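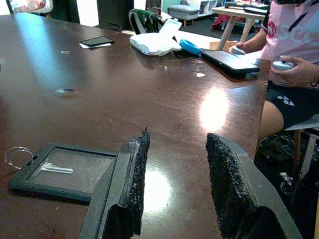
Badge and Lanyard Assembly Assistants (casual, fixed term)
Saron Conference Services, Civgate office

Saron Conference Services is seeking applications from suitably organized people for casual positions preparing name badges and delegate materials for the autumn meeting program. The work is carried out sitting down at a shared table in our Civgate office. No previous experience in events is required.

About the work

Saron supplies registration materials to professional associations, training providers and public bodies. Each delegate receives a badge holder with a clear window, a printed name card, a neck cord and a small packet of printed inserts. For the October program these items will be put together by hand at Civgate and sent in sealed cartons to the two meeting venues, Platach and Fehr.

The Platach meeting has 327 registered delegates and the Fehr meeting has 195. A further 98 sets are required for speakers, exhibitors and venue staff. Lists are subject to change until the week before each meeting, and assistants will be asked to make corrections to sets already completed.

Duties

The successful applicants will be required to:

- remove holders from their packaging and wipe the windows clean
- check each printed card against the delegate list for spelling, title and organization
- insert cards so that they sit flat and face the correct way
- thread and fasten neck cords, and untangle any that have become knotted in storage
- set aside holders with cracked windows or damaged slots and enter them on the returns sheet
- file completed sets in surname order and label the cartons
- clear the table at the end of each shift, return unused stock to the cupboard and place empty bags in recycling

Delegate lists contain personal information. They must stay in the room and be returned to the supervisor at the end of every shift.

Requirements

Applicants must be able to read printed names accurately, including names in languages other than English, and must be comfortable with small, repetitive hand work for periods of up to two hours. Good eyesight, with or without glasses, is necessary for the checking duties. Experience in filing, mailroom work, sewing or library processing would be regarded favourably.

Applicants must be at least 18 years of age and legally entitled to work. Adjustments to seating, lighting and shift length can be arranged on request, and a request of this kind will have no bearing on the outcome of an application.

Hours and conditions

Each assistant will be offered 70 hours in total, worked in four-hour shifts. Morning and afternoon shifts are available. Assistants may state a preference, but Saron cannot guarantee that every preference will be met. A paid break of 15 minutes is included in each shift. Food and open drinks are not permitted at the work table. A separate kitchen is available down the hall.

Training takes place during the first shift and is paid at the full rate. The hourly rate will be set out in the letter of offer.

How to apply

Applicants should send a one-page letter outlining their relevant experience and the shifts they are able to work, together with the name of one referee. A résumé may be attached but is not essential. Letters should be addressed to Declan Penrose, Delegate Materials Supervisor, and marked "Badge Assembly". They may be mailed or left at the Civgate front counter during office hours.

Applications close on August 8, 2020. Short-listed applicants will be invited to a brief meeting at the Civgate office, which will include a practical exercise in checking cards against a list. Late applications will be held on file in case further positions become available.

Contact Saron Conference Services | © 2020 Saron Conference Services. All rights reserved. | Back to top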